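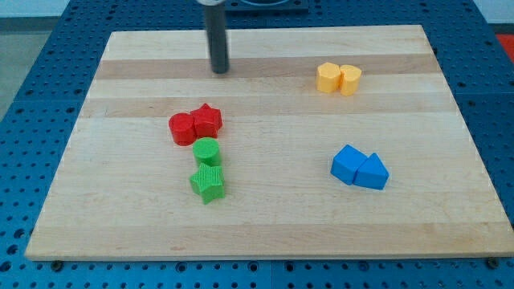

Jandel ceramic locating pins are made from yttria-stabilised zirconia, ground to size after sintering. They are used where a hardened steel pin would wear too fast, pick up weld spatter or mark the part. Most go into fixture plates and perforated tables, the kind with a regular grid of small round holes, where the work has to come back to the same place each time. A flat piece such as a maple board laid on the grid can be located with three pins, two on the long edge and one on the short. The pins are non-magnetic and do not conduct electricity.

Sizes and stock

The range runs to 68 standard sizes, with shank diameters from 3 mm to 16 mm. Heads are cylindrical, conical or rounded. The rounded head is the usual choice for timber and soft plastics as it leaves less of a witness mark. Shanks are plain as standard. A threaded steel sleeve can be bonded on at the Luvby works, but please allow extra time for this.

Material

Zirconia is tougher than alumina and stands up better to knocks when parts are loaded by hand. It is still a ceramic. Do not drive the pins in with a steel hammer — press them in square, or use a nylon drift. For continuous use above 200 °C ask us about the alumina version, which is made to order only.

Colour is ivory. Slight differences in shade between batches do not affect size or strength.

Fitting

Ream the hole before fitting and clear out all swarf. A light press fit suits most plates. In thin sheet we suggest a flanged pin with a retaining ring, part number 381. Pins removed from a press fit should be checked for chips at the shoulder before they are used again.

Ordering

Pins are sold in packs of 10. Mixed packs are not available. Pack 871 is the 8 mm rounded head and is normally held at Dundcombe, as are the 6 mm and 10 mm cylindrical types. Other sizes come from Luvby. Orders placed before 2 pm leave the same day if the item is in stock.

For drawings and special tolerances contact Olesia Shevchuk. For trade accounts, and for customers who used to buy through Pylypenko, contact Yurii Semeniuk.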